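Dengate Adult Hockey League: Frequently Asked Questions

Last updated: 23 June 2022

Who can play?
Anyone 18 or older. You don't need to have played before, but you do need to be able to skate forward, stop, and get up by yourself. If you can't do that yet, the rink runs a learn-to-skate class on the same ice, and most people are ready for the lower division after one session of it.

What divisions are there?
There are two. Rornmont is for newer players and people coming back after a long break. Brellis is for players with high school, junior or college experience. The names come from the two old rinks the league used before it moved to Dengate.

How do I know which one I belong in?
Come to an evaluation skate. Mbali Ngubane runs them and makes the placements. If you're placed wrong, you can be moved up or down until your team's third game. After that you stay where you are for the season.

Can I sign up with friends?
Yes. Put up to two names on your form and we will keep you together if all of you are in the same division. Full teams can register as a group through their captain.

What does it cost?
Skaters pay $25 per game, billed for the whole season at registration. Goalies play free. There is also a $100 deposit for each team captain, returned when the team jerseys come back.

Can I get a refund?
You can get a full refund before the schedule is posted. After that we only refund for injury, and we need a note from a doctor. The refund covers the games you have left.

What equipment is required?
Helmet with a full cage or shield, mouthguard, shoulder pads, elbow pads, gloves, hockey pants, shin guards, and skates. Half visors are not allowed in either division, whatever your experience. Neck guards are recommended. The referee can send you off for missing gear and you can't return until it's fixed.

Is checking allowed?
No. Incidental contact happens, and the referees know the difference. A check from behind is an automatic ejection and a one-game suspension. A second one ends your season.

What happens in a fight?
Both players are out of the game and suspended for the next three. Leaving the bench to join a fight counts the same as fighting.

How long are the games?
Each game gets a 60-minute slot, including warm-up. Periods are running time, except for the last two minutes of the third when the score is within two goals.

What if I get hurt?
Tell the referee or your captain before you leave the building, even if it seems minor. They fill out an injury report and send it to Emília Kováčik, who handles insurance for the league. The policy is secondary to your own and pays up to $2000 for dental work, as long as you were wearing a mouthguard. If you take a hit to the head, you sit out the rest of that game and need written clearance to play again.

Can I use a substitute?
Yes, from the sub list only. Subs have to come from your own division or the one below it. No subs in the playoffs except goalies.

Can families come to games?
Yes, and admission is free. Kids need to stay off the benches and out of the locker rooms. Food is fine in the lobby and the party room, and tables can be booked at the front desk. 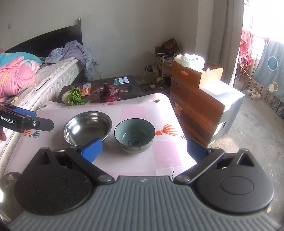

How do the playoffs work?
The top four teams in each division qualify. Semifinals and finals are single games. Ties go to five minutes of overtime, then a shootout. You must have played at least five regular season games to be eligible. The Brellis winner gets the Derese Cup, which stays in the case at the rink.

Where do I find the schedule?
It's posted on the board by the skate shop and emailed to captains. Game times can change up to two days ahead, so check with your captain before you drive over.

I left something at the rink. Who has it?
Ask at the skate shop. Sticks and gear are kept until the end of the season and then donated.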